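Keep it in the fridge? Kitchen advice and where it comes from
Speaker notes, Bemivbridge evening talk

Start without the title slide. Ask who keeps tomatoes in the fridge. Let them argue for a bit. Then ask who has ever tried it both ways with tomatoes from the same bag, and wait. At the last outing one hand went up, and she had done it by accident.

The point to get across early is that I'm not here to give tips. I have been given tips for most of my adult life and I've grown suspicious of them. Tonight is about how a piece of kitchen advice gets into circulation, and what you'd need to see before you bothered to follow it.
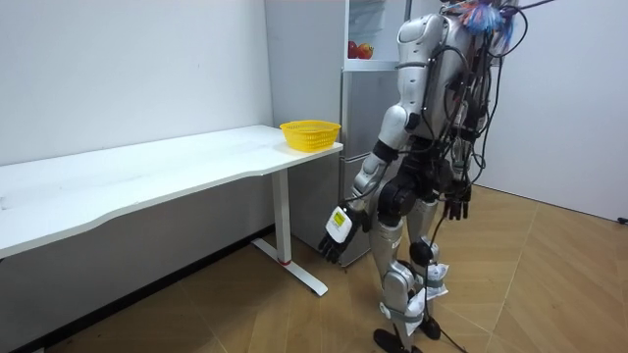 Notes last changed: Wed 5 August

Part 1. The fridge as answer to everything

Bread first. Most people believe a fridge keeps bread fresh. It slows the mould, yes, but the loaf goes stale faster than it would on the counter. So "keeps longer" means two different things and the advice never says which. Slow down here, it comes up again with potatoes.

Next, the Fernus leaflet. Read out the line "store correctly to save up to 30 per cent". Ask: 30 per cent of what? Of the shopping bill? Of what's thrown away? Of the leaflet-writer's own shopping bill? And "up to" includes nought. I wrote to ask and got a second copy of the leaflet.

(If someone says the leaflet is well meant, agree. I'm sure it is. Well-meant advice still has to be right.)

Part 2. The gadget

Hold up the Fenard pod. It goes in the salad drawer and is supposed to soak up the gas that ripening fruit gives off. The gas is real – ethylene, say it once and move on. Apples give off a fair bit of it, bananas too. There are materials that take it up, and the trade uses them. What I can't find is anything showing that a plastic pod this size, in a drawer that gets opened all day, makes a difference you would notice.

The box says "tested in 500 homes". Things to ask about those homes:
Did any of them get a pod with nothing in it?
Who decided when a lettuce was past it?
Did they know which drawer had the pod?

My guess is that they posted people a free pod and then asked whether they liked it. It is only a guess, and say so, but the box could easily have told us otherwise.

Own trial, keep it short. I ran 2 salad drawers for 11 days, pod in one and none in the other. The drawer without the pod looked slightly better. This proves nothing either! One of the fridges is older and the door doesn't shut well. Get them to spot that for themselves before I admit it.

Part 3. Apples and potatoes

This one always starts a row. Old advice: put an apple in with your potatoes and they won't sprout. Other old advice: never keep apples near potatoes or they will. Both are printed in perfectly respectable household books, and I've got one book at home that has both, in different chapters.

There is decent work on this and it's messier than either tip. The gas can hold back the growth of sprouts in some conditions, and it can also wake a resting potato up. It depends on how much there is, for how long, and the variety. A tip has no room for "it depends", so half of it gets lost and people repeat whichever half their mother used.
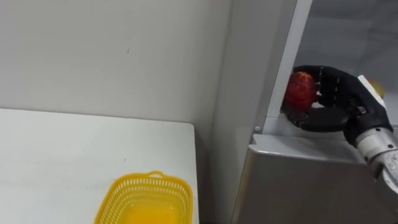 Emiliano Sepúlveda wrote to me after the January talk to say I was being unfair: people don't want a trial, they want to know where to put the apples, and if I won't tell them then they'll ask someone who will. He added that he has kept his in a cold cupboard for years and has no complaints.

Read that out, it's a fair hit. My reply, for what it's worth: cold does keep apples crisp for longer, that part is well supported, and I'm happy to tell anyone so. But "no complaints" is how every one of these tips survives. If the apples last, it was the cupboard. If they don't, it was a bad bag.

Part 4. Dates on packets

Can be cut if we're running late. "Best before" is about quality and "use by" is about safety. Be firm on the second one, I don't want anybody going home and trying old chicken because a man at a talk told them to doubt everything.

Fehr's yoghurt pot for the demonstration. The "once opened" line on it gives a number of days. Where does that come from, and does it assume a clean spoon? I would like to know. I don't.

Questions

Someone will ask about onions. Someone will ask about eggs, and there it does help to say that the practice differs between countries and so does the washing of the eggs, so the advice doesn't travel.

Take the pod home this time.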